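Guides > Laundry > Stain Removal

How to Get Food Stains Out of Baby Clothes

Reading time: 6 minutes

Most food stains on baby clothes come out if you treat them before the dryer gets to them. The trouble is that a stain often goes unnoticed until the clothes are clean and folded, and by then the heat has set it. The method below works on ordinary cotton and cotton blends. It takes a few minutes of work and a lot of waiting.

I wrote the first version of this page when my older son started solids. It has been corrected several times since, mostly by readers. Malathi Panicker, who ran a diaper laundering service before she retired, went through the section on protein stains and had me change the water temperatures.

What you need

A dull butter knife or a spoon
Liquid dish soap, the plain kind
Liquid laundry detergent with enzymes
Powdered oxygen bleach
White vinegar
A basin or bucket that holds at least 8 quarts
An old soft toothbrush
A white washcloth

Check the care label first. Wool and silk should not go anywhere near enzyme detergent or oxygen bleach. If the label says hand wash only, follow the steps but skip the brush.

Know which stain you have

Baby food stains fall into a few groups, and the first rinse depends on the group.

Protein stains are milk, formula, spit-up, egg, yogurt and meat purees. Rinse these in cold water. Hot water cooks the protein onto the fibers, and after that you will be at it for days.

Plant stains are berries, plums, beets, spinach and most fruit juice. Cold water first, then vinegar. Don't use bar soap on fresh berry stains. It can make the color harder to remove.

Orange stains are carrot, sweet potato, squash, mango and anything with tomato. The color in these foods clings to oil, so water alone does very little. Start with dish soap.

Grease stains are butter, avocado, nut butters and oil. Dish soap again, worked in while the cloth is still dry.

Banana deserves its own line. It looks like nothing when it lands and turns brown or black over the next day. Treat any banana spot you know about, even if you can't see it.

Step 1. Scrape

Lift off whatever is sitting on the surface with the spoon or the back of the knife. Work from the outside of the spot toward the center so it doesn't spread. Don't rub with a wipe. Wipes push the food down into the weave, and some leave a ring of their own.

Step 2. Rinse from the back

Turn the garment inside out and hold the stain under a running tap so that the water hits the wrong side of the cloth. This pushes the food out the way it came in. Keep going until the water runs clear. For the orange and grease groups, do Step 4 before you rinse.

Step 3. Lay it flat and look it over

Spread the piece out on a table near a window or under a good lamp. On bibs, look along the binding and under the snaps. On shirts, check the neckline, the cuffs and the strip down the front that the bib doesn't cover. On pants, check the seat, the knees, the hems and the gathers at the waist, where food gets caught in the folds. Prints take longer than plain fabric. An orange spot next to an orange shape is easy to miss, so run a fingertip over anything you're not sure about. Dried food feels stiff. 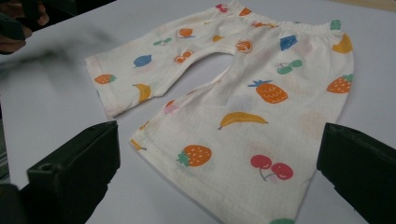 Step 4. Pretreat

Put a drop of dish soap or enzyme detergent on each spot and work it in with the toothbrush. Use small circles and very light pressure. Thin cotton pills quickly if you scrub it. For plant stains, dab on white vinegar with the washcloth, rinse, and then use the detergent. Never mix vinegar with chlorine bleach.

Leave the detergent on for at least 15 minutes. An hour is better for anything dried.

Test colored prints first if the garment is new to you. Put a little detergent on an inside seam, wait, and press with the white washcloth. If color comes off on the cloth, stop at cold water and a mild detergent.

Step 5. Soak

Dissolve the oxygen bleach in warm water, using the amount given on the package. Let it dissolve fully before the clothes go in. Undissolved grains can leave pale specks on darker fabric. Push the clothes under and weigh them down with a plate if they float.

Fresh stains need an hour or two. Old ones can stay in overnight. I start mine at 9 p.m. and drain them in the morning. Change the water if it turns brown – dirty water won't do much for you after that point.

Skip this step for anything with metal snaps that have lost their coating. They can leave rust marks.

Step 6. Wash

Wash on the warmest setting the label allows. For protein stains, stay cool until you are sure the spot is gone. Don't pack the machine. Small clothes need room to move, and tiny socks and pants tend to ball up inside larger things. Skip fabric softener on bibs and burp cloths, as it makes them less absorbent.

Step 7. Check, then dry

Look at each piece while it is still wet. If you can see the stain, go back to Step 4. If you can't tell, hang it on the line and look again once it's dry.

Carrot and tomato are the stains most likely to survive all this. Put the damp garment outside in direct sun with the stained side up and leave it for the afternoon. In March you may need two or three afternoons. Strong sun also fades bright prints, so bring things in once the spot has gone.

Old and set-in stains

Hand-me-downs from storage often have yellow patches at the neck. These are usually old milk that was invisible when the clothes were packed. Soak them overnight in oxygen bleach, wash, and repeat. Fermín Lucero wrote in to say that he got a box of his sister's baby clothes clean after four rounds, with fresh solution each time. I would stop at four as well. Past that the fabric starts to suffer, and a faint mark on a play shirt does no harm.

Before you put anything away for the next child, wash it without softener and let it dry completely. Use a cotton bag or a cardboard box with a lid, kept somewhere cool.

Get new laundry guides by email. Enter your address to subscribe. You can unsubscribe at any time.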